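Jueves, ya de noche

Escribo desde la cama de una casa que no es mía, con una almohada que tiene forma de pan de molde y más o menos la misma temperatura. Hemos llegado a Jistanska a las cinco y pico, con lluvia, después de dar tres vueltas a la misma rotonda porque Tetsuya sostenía que la salida buena era «la que se parece a la del mapa». Todas se parecían a la del mapa.

La casita se llama Sotel. No el Sotel, ni Casa Sotel: Sotel a secas, en una placa de cerámica junto a la puerta. En el anuncio ponía «antiguo lavadero señorial con encanto». De señorial le queda el escalón de la entrada, que es altísimo, supongo que para que las lavanderas llegaran ya cansadas. Yo he tropezado dos veces. Tetsuya una, pero con la maleta grande, y eso puntúa doble.

Las llaves estaban en una cajita con código. El código era 3835 y venía en el mensaje de la dueña, Ngân Đàm, entre dos párrafos sobre el reciclaje, de manera que lo hemos encontrado al cuarto repaso y con los calcetines empapados. He aprendido muchísimo sobre el vidrio en este pueblo. Los tapones van aparte.

Por dentro es mejor de lo que me temía. Techo bajo con vigas, una chimenea que se puede mirar pero no encender (hay un cartel), un sofá en el que cabemos los dos si ninguno respira hondo. La cocina está en un rincón y el baño, inexplicablemente, es más grande que el salón. Tiene una bañera con patas. Es la bañera lo que nos convenció de reservar, para qué engañarme a mí misma en mi propio diario. En las fotos salía con velas. Las velas siguen en el mismo sitio y me da la impresión de que nadie las ha prendido nunca, forman parte de la arquitectura.

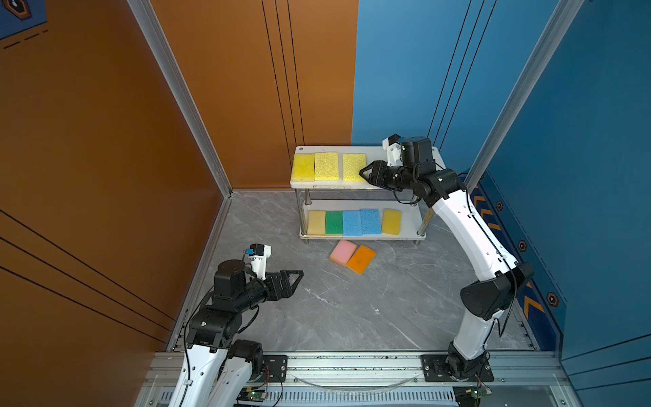
He llenado la bañera a las siete. A las siete y veinticinco seguía llenándola. El termo da agua caliente para unos tobillos, después se lo piensa, y luego ofrece una segunda tanda con mucha menos convicción. En la carpeta de bienvenida lo llaman «calentador de bajo consumo Joltidia» y piden paciencia. Me he metido igual, con medio palmo de agua, como un hipopótamo en agosto, y he leído once páginas de la novela. Tetsuya me ha traído una copa de vino y se ha quedado en la puerta opinando sobre la presión de las tuberías. Le he pedido que se fuera a opinar al salón.

Merece mención la carpeta de bienvenida. Cincuenta y nueve páginas plastificadas, con índice. Hay un capítulo sobre la ventana del dormitorio (se abre hacia dentro, pero solo los días secos), otro sobre los vecinos y un apéndice de setas. El capítulo de los vecinos es una obra maestra de la discreción. Del señor de enfrente, Đức Diệp, dice que «aprecia que se le salude». De la casa azul dice que no hay nada que decir. He pasado un buen rato mirando la casa azul.

Al señor Diệp lo hemos saludado al salir a cenar, con un entusiasmo quizá excesivo. Ha levantado una mano. No sabría decir si lo apreciaba.

Cenar, hemos cenado en Khalaf, que es el único sitio abierto entre semana fuera de temporada y lo sabe. Seis mesas y una estufa. El dueño, Đức Cù, toma nota sin apuntar nada y luego trae lo que le parece. Pedí la trucha y llegó un guiso de cordero. Estaba tan bueno que me callé. Tetsuya pidió el cordero y le pusieron cordero, y desde entonces se comporta como si fuera cliente habitual. De postre, unas peras en vino que me habría llevado en el bolso, y a la hora de pagar, solo efectivo, momento en el que descubrimos que entre los dos sumábamos cuarenta justos y un botón. Llegó, pero sin propina, y mañana habrá que volver aunque sea por vergüenza. Me parece un modelo de negocio admirable.

A la vuelta, el escalón. Tercera vez.
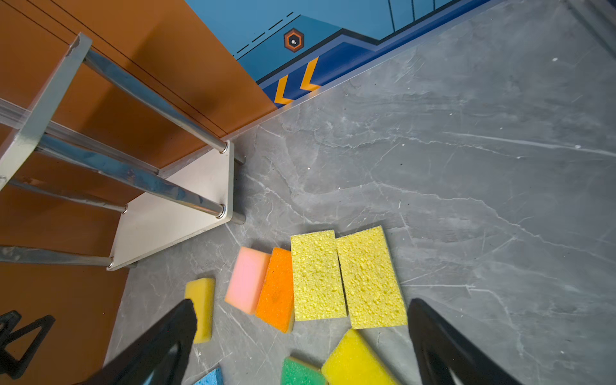 Mañana nos toca pensar en la salida del sábado, porque Ngân Đàm tiene ideas muy firmes sobre cómo debe quedar Sotel. Capítulo nueve de la carpeta: «Antes de irse». Quitar las sábanas, doblarlas (¿para qué?, van a la lavadora), barrer, vaciar la nevera y fregar el baño «con la esponja que corresponda». El singular me tiene preocupada. En casa friego todo con la misma hasta que se deshace, y si me ponen delante una amarilla, una rosa y una naranja, en fila sobre un suelo gris jaspeado, lo único que sé decir es que la rosa está torcida. Cuál es para la bañera y cuál para los platos es un saber que se transmite de madres a hijas y el día que tocaba yo debía de estar en natación. Tetsuya propone comprar una nueva, usarla para todo y llevárnosla de vuelta como quien esconde un arma. No lo descarto.

He escrito a la dueña para preguntar lo de la chimenea, por si el cartel era orientativo. Me ha contestado su hermano, Bảo Đàm, que lleva «la parte técnica». La parte técnica es que no. A cambio nos ofrece un radiador portátil que está en el armario del pasillo, detrás de la tabla de planchar, y nos ruega que no lo enchufemos a la vez que el hervidor. Lo hemos enchufado a la vez que el hervidor. Hay un capítulo sobre los plomos, es el cuatro, y se lee bastante bien con la linterna del móvil.

De modo que ahora hay luz, hay radiador y no hay té. Llueve otra vez. Se oye el canalón, que pasa justo por encima de mi cabeza y gotea en algo metálico con un ritmo que casi es el de una canción, aunque todavía no he averiguado cuál. Tetsuya duerme desde hace rato en el lado bueno de la cama, el que no hunde. Lo echamos a suertes con el botón y sospecho que el botón tiene dos caras iguales.

Para mañana: sacar dinero (el cajero está en la gasolinera, página 31), pan, preguntar en la oficina de turismo si la senda del río está abierta con tanta agua. La carpeta jura que son 626 metros de desnivel y que los hacen hasta los niños. Los niños de aquí se habrán criado con el escalón. Y mirar otra vez la casa azul, pero de día y disimulando, que hace un momento había una luz encendida en el piso de arriba y he tenido que agacharme.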